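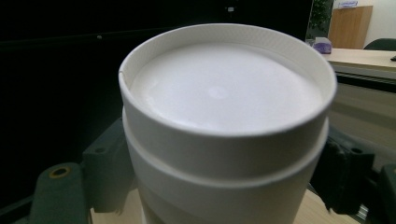 The Little Screen That Learned to Find North

Saturday, April 13, 2024

Teodoro Bautista keeps his old handheld in a shoebox with the charger wrapped around it twice, the way his mother used to put away the Christmas lights. It's a Nistier, the silver one, and if you were a certain age when they came out you probably remember wanting one very badly (I certainly did, and I got a sweater instead).

What most people don't remember is the hiking cartridge. It was called Saltimley, it slid into the slot where a game would go, and it turned a toy for the back seat into something you could carry up a hill. There was a map, a blinking dot, and a compass that took its sweet time making up its mind. Only 2,000 were made, and the shops in Potitville, where Bautista grew up, were still giving them away with batteries two years later.

"I thought it was the greatest thing I owned," he told me over a very long lunch. "My brother thought it was a broken game."

These days there's a small and cheerful crowd bringing the cartridge back to life. Deepika Rodrigues, a retired surveyor, got interested when her grandson found one at a yard sale and asked her what the contour lines were for. She had opinions about those contour lines, as you might imagine, and before long she was redrawing them. Her first set of new maps covered 19 trails. The set she's finishing now, due in May, covers 585, and she has walked a good many of them herself with the handheld in one pocket and a sandwich in the other.

Getting the maps onto the cartridge is the harder part. That's the work of Pei-shan Tsai, whose loader program, Serra, squeezes each trail down to a size the old memory can hold. She rewrote it twice over the winter - once for speed, and once after she found that anything above 1,000 waypoints made the screen go gray and stay gray.

I borrowed Bautista's for a weekend and took it up the ridge behind my house. The dot lagged behind me by half a switchback and the buttons were no good with gloves on. I had my phone along too, of course, but it stayed in my coat until I got back to the car and wanted to call home about supper.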